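Cornilar has brewed in Arkirari for nine years, and for most of that time it has sold cask beer within a day's drive of the brewery. In February it begins filling casks for export. The head brewer, who also looks after the cellar, set out what has changed in the process and what has been left alone.

"The recipe is the same," she said. "The water treatment is the same. What we had to alter was the yeast count at racking and the amount of fermentable sugar we leave in the beer. A cask that is drunk within two weeks and a cask that sits in a container for five are different problems."

The beer going abroad is a pale bitter called Olum, brewed with floor-malted barley and a small share of wheat. For local trade it is racked with enough residual sugar to carry on working in the pub cellar. For export the brewery ferments it almost to its limit, lets it drop bright in tank, and primes each cask with a measured dose of syrup.

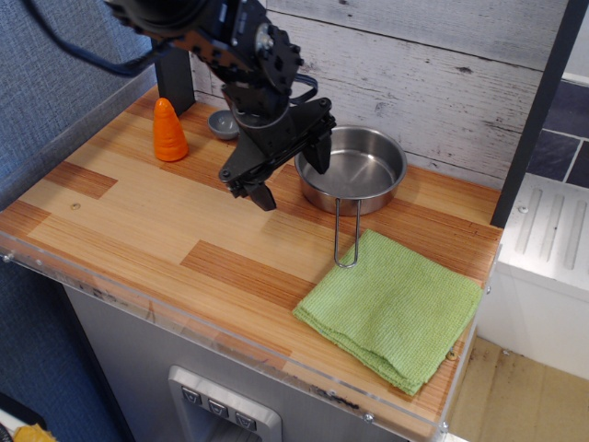

"If you leave the sugar to chance you get casks that are flat and casks that empty themselves over the ceiling when they're vented," she said. "Priming is dull but you can write it down and repeat it."

The trials used 60 casks, held at cellar temperature and opened at intervals. Dissolved oxygen was measured at filling and again at venting. She would not give the readings, beyond saying that the first batch was poor and that the fault lay with the filling head, which drew in air as it was lifted out.

"We changed the purge. Longer on the carbon dioxide, slower on the lift. The papery taste at week four went away. It came back at week seven, so week six is where we've put the date."

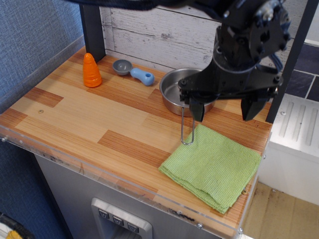
Photo: Cornilar

Finings were the second difficulty. Isinglass loses its effect if it gets warm, and a refrigerated container costs a good deal more than a plain one. The brewery looked at shipping unfined beer and leaving the importer to add finings on arrival. That was dropped after a test in which three bars did it three different ways.

"We pay for the cold container. I didn't want to, and the accounts didn't want to, but otherwise you're sending hazy beer that was never meant to be hazy."

The first shipment is 182 casks. Some 700 more are pencilled in for the rest of the year, depending on how many come home. Empty casks are the part of the business she talks about most readily. Each one is tagged and charged at a deposit, and they return by sea with the keystones left in and a cork in the shive.

"Dry casks we can clean. Casks left open in a yard for a summer, we cut up. I've told the importer this several times."
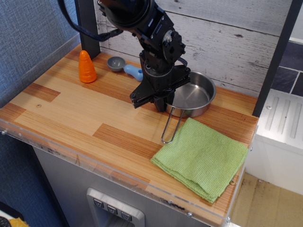 Robot arm and saucepan at the counter.

Asked whether keg would be simpler, she said it would, and that the brewery already fills some for a customer on the coast. The new orders were for cask, however, and the bars taking it have hand pumps and cooled cellars. Each was sent a two-page sheet on stillage, venting and serving temperature.

"Twelve degrees, a day to settle after tapping, and don't move it. They'll mostly do that. The one they skip is the hard peg overnight."

The next trial concerns hops. Olum is dry hopped in the cask, and five weeks' contact gives a grassy edge that the local version does not have. Two smaller doses, one in tank and one in cask, are being compared now. If neither works, the export beer will be hopped in tank only.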